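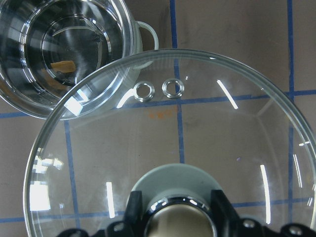
Glass lid with a pair of vents near the rim, and the steel pot beside it.

Kitchen > Pots and Pans > Care and Cleaning

Keeping Glass Pot Lids Clear

Glass lids get less attention than the pots they go with. They get a rinse, go in the rack, and after a few months they have a gray film and a ring of brown around every bit of metal. Most of it comes off with things you already have.

Everyday washing

Let the lid cool on a dry towel before it goes near the sink. Hot glass and cold water don't mix. Wash both sides with dish soap and a soft sponge, then rinse with warm water and dry it by hand. Air drying is what leaves the spots in a hard water area.

Cloudy film

For a lid that stays cloudy after washing, mix 500 ml of warm water with 2 tablespoons of white vinegar in a dishpan. Lay the lid in it knob up and leave it for half an hour. Wipe, rinse, dry. If the film is still there, it is probably cooking oil that has baked on. Make a paste of baking soda and water, rub it in with a damp cloth, and rinse well. Skip steel wool and scouring powder.

Vent holes

Many glass lids have small holes near the edge, each with a metal ring set into it. Starch from rice and pasta water collects inside the ring and dries hard. A wooden toothpick gets it out. An old toothbrush does the outside of the ring. Don't use a knife tip, which can chip the glass under the metal.

A blocked vent makes the lid rattle and the pot boil over, so look at the holes before you cook a big batch of anything starchy.

The knob

Turn the lid over and check the screw. If the knob spins, tighten it by hand with a screwdriver until it stops, and no further. Every so often take the knob off completely and wash under it. Grease works its way in there and you can't reach it with a sponge. Dry the screw before it goes back on. Replacement knobs from Relletti and Maruyama are sold with a screw and washer, but measure the hole in your lid first.

Check the edge

Run a dry cloth around the rim. If it snags, look for a chip. A chipped or scratched-through lid should be thrown out, wrapped in newspaper.

Storing

Stand lids on edge in a rack, or turn them upside down on their own pots with a dish towel between. Don't stack glass on glass.

Comments (3)

The toothpick worked on mine. I had been running it through the dishwasher since December and the gunk never moved.

Does the vinegar hurt the metal rings? Mine have some rust starting on the inside.

Half an hour has been fine on mine, but I rinse it right away and dry the rings with a paper towel corner. I wouldn't leave it overnight.

Related tips
Rainbow stains inside a stainless pot
Loose side handles: tighten or replace?
Fitting a lid rack inside a cabinet door
Getting burnt rice off the bottom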